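Contra la pared blanca
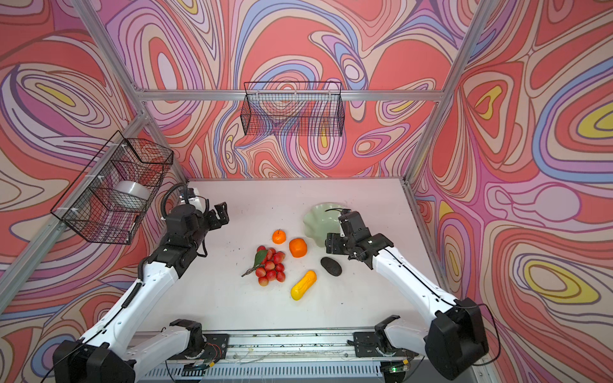 Cuando llegué a Girndale para trabajar, la dueña del piso me dio una sola regla: las paredes se quedan blancas. Viví allí dos años y la respeté. Ahora pienso que fue un error mío.

Se dice que el blanco da luz y que ayuda a vender. Puede ser verdad para quien vende. Pero la mayoría de nosotros no vende su casa, solamente vive en ella, y vive como si mañana viniera un comprador a mirar.

Mi vecina Cadi Gwynne pintó su cocina de color coral y lila un septiembre. Gastó poco, dos botes y unas brochas prestadas. Su hermano le advirtió que se cansaría en un mes. Han pasado 20 años y la cocina sigue igual, con más manchas.

No pido que todos hagan lo mismo. A mí también me molestan algunos colores, y el amarillo de la estación de Luvard me parece muy feo todavía. Pero prefiero discutir con un amarillo feo que no tener nada que discutir. En mi país las casas de mi calle eran azules, verdes, una casi naranja, y el cartero no necesitaba mirar los números.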